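3.2 Collection of Tabletop Demonstrations

The training set used in this work was gathered at the Drokstead site in September, on one of the single-arm stations of the Hengate cell. The arm carries a two-finger gripper with a small camera at the wrist. A second camera, fixed to a post beside the table, gives a view of the whole workspace. Both streams are stored with the joint positions, the gripper opening, and the commands sent by the operator. Operators drove the arm with the Condik hand controller, which maps hand motion to end-effector motion at a fixed scale.

All demonstrations belong to one task family: moving items of artificial produce between dishes and the open table. We chose this family for two reasons. The items differ in outline and surface, so a grasp that suits one will often fail on another, and the dishes put a raised rim between the start and the goal, which forces the operator to lift before moving sideways. Sliding an item across the table was not accepted as a way of completing any instruction.

Before each episode the collection software drew an instruction and a layout. The instruction named one item and one target, for example "put the orange on the red plate" or "take the apple off the plate." The layout gave a rough region for each dish and each item. Operators set the table by hand from a printed card and were told not to correct small errors in placement, as these errors add variety at no cost. Items not named in the instruction were left in view. In earlier trials with the Magbanua policy we had cleared the table of everything but the target, and the resulting model reached for whatever item was closest to the camera when more than one was present.

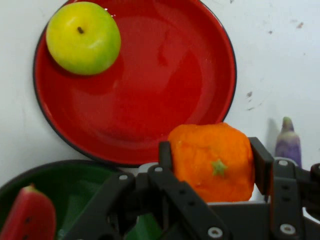 The wrist stream is the main input to the policy during the last part of the approach and during release. Two properties of this view affected how we collected. First, the fingers and links block a large share of the lower part of the image, and dishes close to the gripper are often seen only in part. We did not mask the gripper out. Its appearance relative to the item is a useful cue for whether the grasp is centered, and a model trained on masked images closed the fingers too early on round items. Second, glossy dishes return bright spots and soft reflections that move with the arm. Operators were asked to begin episodes from several heights so that these effects would not be tied to a single stage of the task.

An episode began when the operator pressed the start pedal and ended when the fingers had opened and the arm had withdrawn clear of the item. We kept failed grasps inside an episode if the operator recovered without outside help — such segments supply the only examples of regrasping in the set. Episodes in which an item left the table, or in which the operator had to touch the layout after the start, were marked and removed.

In total, 524 episodes were recorded by 3 operators. Review against the fixed camera stream removed 100 of them, most often for an item dropped outside the target or for a missing stretch of wrist video. Of the 424 that remained, 211 have a dish as the target and the rest have a marked region of the table. No attempt was made to balance the set further by item. Each operator completed a short practice block before recording, and practice episodes are not included in the counts above.

Labels were added in a second pass. For every retained episode, a reviewer marked the time of first contact, the time of lift, and the time of release. Contact times were the hardest to place, particularly for items with an uneven surface, where one finger may touch well before the other. We define contact as the first moment at which both fingers touch the item and take the value from the wrist stream, with the gripper opening used as a check. Where the two sources disagreed, the episode was labeled again by a different reviewer — if the disagreement remained, the contact label was left empty and the episode was used only for the motion loss described in Section 3.4.

Figure 3. Wrist camera view during a demonstration. The gripper holds the orange fruit over the lower right rim of the red plate, with the apple on the plate.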